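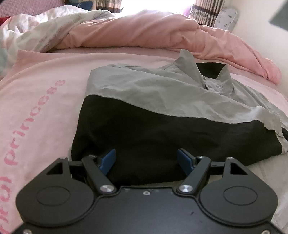 Figure 3. Light grey button-up shirt lying over a folded black garment on a printed pink bedsheet.

3.2 The bed as a sorting surface

Of all the places where clean clothes pause on their way to a drawer, the bed proved by far the richest to study. We had expected the kitchen table to dominate, or perhaps the top of the dryer, and our first coding scheme (drafted in June, before the main collection) gave the bed a single category. That scheme lasted less than a week! Across the Larkero households we coded 2,367 resting episodes, meaning any interval in which a garment lay on a surface other than its final storage place, and 1,611 of these took place on a bed. The remainder were spread over couches, chair backs, ironing boards, floors and one much-loved piano bench.

Figure 3 shows an arrangement we call a light-over-dark pair. A light grey shirt lies diagonally across a bulky black garment that has been folded, and the shirt itself has a wrinkled surface, with its collar standing up and two small dark buttons showing along the placket just below. The hem hangs past the edge of the black fabric on one side. Under the Grultitine scheme, each layer in such a pair is coded separately for fold state, orientation and overhang, so the lower garment is entered as F (folded) and the upper as D (draped), with overhang marked as present. Earlier schemes would have recorded the whole thing as one "pile", and a good deal of what interests us would have gone missing.

Collars deserve a paragraph of their own. A collared shirt offers the sorter an obvious handle and an obvious top, and participants in the follow-up interviews talked about collars with real affection. One described them as "the bit that tells you which way the shirt is looking." We therefore added a collar code with three values (standing, flat, tucked under), and the shirt in Figure 3 is entered as standing. Agreement between coders on this item was the best of any in the scheme, a lovely surprise given how much trouble we had with sleeves.

The bedding matters too. Patterned or lettered sheets, such as the light pink one in Figure 3 with "princess" printed in a darker pink cursive style, gave our coders a ready reference for position. A shift of a hand's width is hard to judge on a plain white sheet and easy to judge against a line of lettering. Participants seemed to use prints in much the same way. Several told us they start a pile "at the flower" or "next to the writing", and one household kept socks to a particular stripe. We have found no mention of this habit in the laundry literature and would be delighted to see it followed up.

Two cautions apply. The fold state of a lower layer can be coded only where enough of it is exposed, and dark, bulky fabrics hide their creases well, so entries of this kind carry a confidence mark in the Peltonen log. The colour codes also describe garments as they appeared under household lighting, and we make no claim about dye or fibre. Layered pairs are taken up again in Section 4.1, where the order of stacking is compared with the order of putting away.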